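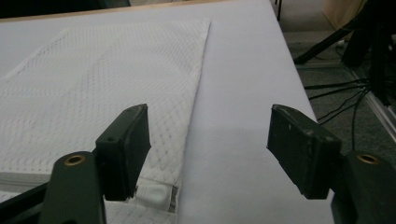
Holell Sumby Wash Bag, Large

Delicate clothes suffer most from their neighbors in the drum. A bra hook catches a sweater, a zipper scratches a silk blouse, and one small sock disappears behind the rubber seal. The Sumby is our answer for households who wash everything together in the evening and have no time to sort. It is made from white mesh with a fine diamond pattern, and when it is empty it lies flat on a table, so you can fold it once and keep it in the drawer with the towels. The openings are small enough to hold back hooks and buttons, but water and detergent pass through easily.

The mesh is knitted for us by Bianchini, a family mill which also supplies curtain makers. Katia Bianchini tested 15 yarns with our designer Rianne Verhoeven before they agreed on this one. It is a little stiffer than the mesh in our old model – some customers find it rough in the hand at first, and it becomes softer after a few washes.

How to use
Fill the bag to two thirds at most. Clothes which are packed tight do not get clean. Close the zipper fully and push the slider under the elastic cover. Wash at 60 degrees or lower. Do not iron, and do not put the bag in the dryer on the hot program. For wool, please turn the garment inside out first.

Details
Material: polyester, white
Closure: nylon zipper with elastic cover
Maximum load: 2 kg
Article number: 688
Pack: one bag

Customer comments
"I use it for baby clothes and for the lace tablecloth of my mother. The zipper is strong. I would like also a smaller size." – Assunta Pagano
"Good bag, but the label inside came off in the second month." – Parisa Shokri

Our reply: the label is now printed on the zipper tape, starting with the July production.

Delivery
Orders are sent from our warehouse in Skorutia before 3 p.m. on working days. Hotels and laundries who need 1000 pieces or more can ask Ettore Pagano in the sales office for a separate price.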